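Open day at the Castetti works, Pirnville

The Castetti works in Pirnville opens to visitors one afternoon a year, in May, and I had missed it twice. This year I booked early and took the bus from the station, a ride of 24 minutes with one long stop at the hospital. The works is on the left after the bridge. The sign on the gate is small and I walked past it the first time.

Castetti started in 1906 as a bindery. It made ledgers and receipt books for shops in the valley, and later folders and card boxes. Most of the ledger work ended long ago, and today the firm sells desk and filing goods and runs classes in the old drying hall on how to set up an office or a home desk. The open day covers both sides: the part of the building where things are still cut and bound, and the part where people learn to put their papers in order. I went mainly for the second part. My own desk has been a problem for a long time.

Visitors gather in the front office and go around in groups. Mine was led by Eugeniusz Bednarek, a binder who has worked in the building for most of his life. He talks quietly and the hall is not quiet, so stand near him if you get the chance.

The bindery

The first room has the board cutters, two of them old and one newer. Mr. Bednarek cut a sheet of gray board into covers and passed the pieces around. He showed us how to find the grain by bending the board one way and then the other. If the grain runs across the spine, the cover will warp within a year. I have several notebooks at home that did exactly this and I now know why.

From there we went to the sewing benches. The works still sews one product by hand, a pocket notebook called the Hiker. It has 200 pages and a cloth spine, and it lies flat when opened. A woman in our group asked how many are made in a day and Mr. Bednarek said that it depends who is sewing. He let two children try the first few stitches on a practice block. The thread is waxed and leaves your fingers tacky.

The paper store is at the back and smells strongly of glue, although the glue is kept somewhere else. There are racks up to the ceiling with paper sorted by weight, then by color. Some of the labels are handwritten and so faded that I could not read them. We were there only a few minutes. I would have liked longer.

The drying hall

The second half of the visit is in the drying hall, up one flight of stairs. There is an elevator, but you have to ask for it at the front office before the tour starts. The windows are high and the light is good. Rocío Lozano took over from Mr. Bednarek at this point. She teaches the desk classes, and her part of the tour was the most useful to me.

She began with sorting, and said most people buy the holder first and sort afterward, which leaves them with a full holder and the same mess. Her order is to empty everything out, put like with like, throw away what can go, and only then look at what shape of storage is left to find. Paper that you use each week should stand upright. Paper that you keep only for the record can lie flat in a box somewhere else.

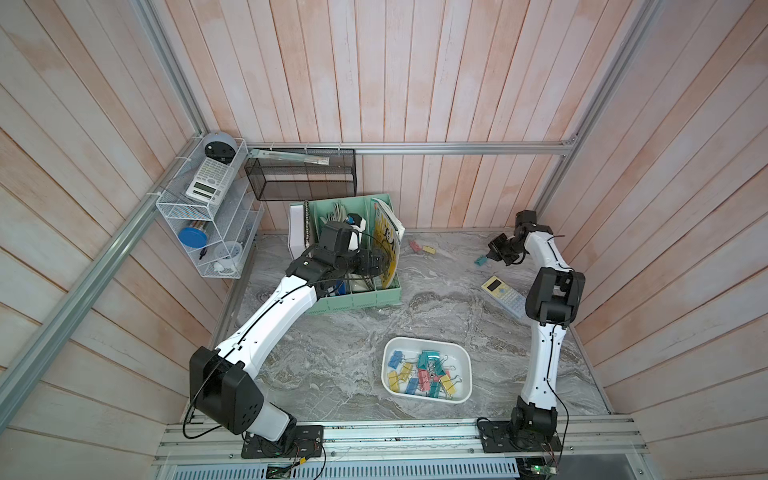

She also said that small things need a home before big things do. A stack of folders is easy to see and easy to move, and it will wait. Clips, pens and erasers spread over every free surface, and by the time you get to them there is nowhere left to put anything down. In her classes people start with a single tray for the small items and are not allowed a second one until the first is full. I asked what happens when it fills up with things that are not needed. She said that this is the usual result, and that the tray then gets emptied and the exercise is done again.

Then came a long discussion of ring binders against folders. Abílio Pacheco, who was in our group and keeps the books for a dental practice, was firmly on the side of binders. He punches everything on the day it arrives. Ms. Lozano prefers plain folders for anything that is still moving, with binders for what is finished. Punching takes time and most people put it off. A pile of unpunched paper beside a binder is a common sight in offices, and I have one at home too. They did not settle it.

The hall has tables along the long wall where you can handle the goods. I looked at card dividers, a letter tray with a good deep front, and a label holder that clips on without glue. Prices are on small cards. Nothing was pushed on us and no one asked for an email address. The letter tray comes in two sizes, and the larger one takes legal paper, which is hard to find in the stores near me.
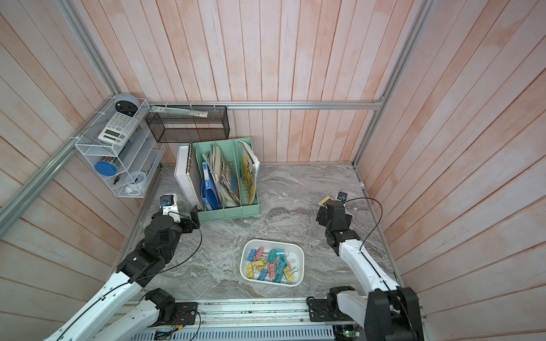 Upright storage took up the next part of the talk. Ms. Lozano's view is that a file holder works well until it is about three quarters full, and after that it becomes a block of paper which you cannot get a finger into. She suggests one kind of paper per slot, with the stiff things at the sides to hold up the soft ones. The mint-green holder on the marble-patterned floor of the booth has four compartments and would be a fair test of this. The white ring binder in the leftmost slot stands well on its own and the blue folder next to it does too, while the bundle of old papers and booklets is worn and crumpled. My own tax papers look much like that bundle. The yellow book at the other end, with its pages splayed a little, is the kind of thing I would have put on a shelf, but I can see the point of keeping it with the papers if it is in use.

On wire mesh she was less keen than I expected. It is light and lets you see what you have, but thin pens slide through the wider kinds and end up on the floor. She lines hers with a piece of card. The works sells offcuts of board for this purpose at the counter, a bag for a few dollars, and they can be cut with kitchen scissors. I bought a bag. The pieces were all different sizes and mostly gray, with one dark red sheet that I have kept whole.

We then had a short break. Coffee is served in the old glue room, at a long table with benches. There was also a plum cake brought in by the Huỳnh bakery from across the street, which went quickly. Come down as soon as the break is called if you want some. The coffee was weak. Water is free from a jug near the door.

During the break I talked with Waldemar Zieliński, who repairs old account books and had come to look at the board cutters. He had with him a shop ledger from the valley, bound at the works, with the spine gone and the sewing still tight. Mr. Bednarek came over and the two of them spent the rest of the break on the subject of endpapers. I understood some of it. The marbling on the inside covers was blue and brown, and it had kept its color where the boards had stayed shut.

After the break there was a clinic, where you could bring a folder of your own papers and get advice. I had not known about it and had brought nothing. It is mentioned on the website, but under the heading for classes and not on the open day page. Czesław Michalski had brought a whole shopping bag of instruction booklets for household appliances, going back to a dishwasher he no longer owns. Ms. Lozano had him sort them by room. It took him a quarter of an hour and he went home with less than half of the bag. He kept the dishwasher booklet.

The last thing she covered was what to do with paper that is too worn to stand. Frayed edges catch on each other, and when you pull out one sheet three others come with it. She puts such papers in a plain folder with the fold facing down, and marks the front in pencil. She does not use plastic sleeves for anything old, and she takes out staples and metal clips before storing it. For sheets that have curled she uses a clean board and a heavy book, and leaves them alone for a week.

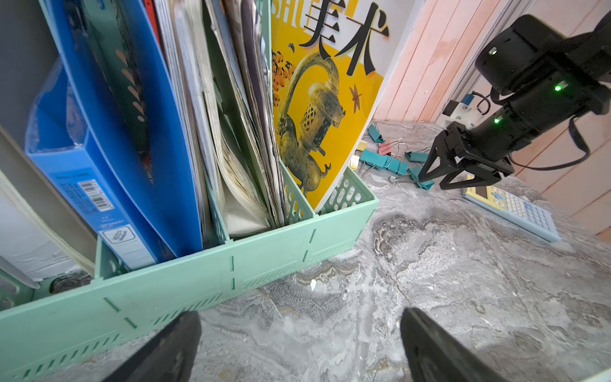 Do you need to book ahead for the open day?
Places are limited to the size of the tour groups, so book by phone or on the website once the date is posted in spring. A few people at the gate without a booking were let in with the last group, but they had to wait until four.

Entry costs $6, and children under ten go in free. The tour is slow and there is a lot of standing, with stools only in the drying hall. Bags can be left in the front office. Photographs are allowed everywhere except the paper store. The bindery floor is uneven in places and there are cables taped down near the cutters, so wear flat shoes.

The shop is open during the tour and for half an hour after it. Hiker notebooks are sold there in three colors, and there was a box of seconds under the counter with small faults in the cloth. You have to ask for it. I bought two seconds, the larger letter tray and the bag of board. The tray does not fit in a backpack.

The last bus to the station leaves from the far side of the bridge, and the stop has no shelter. I got back at seven and emptied the top drawer of my desk onto the kitchen table. I have not yet got to the second drawer.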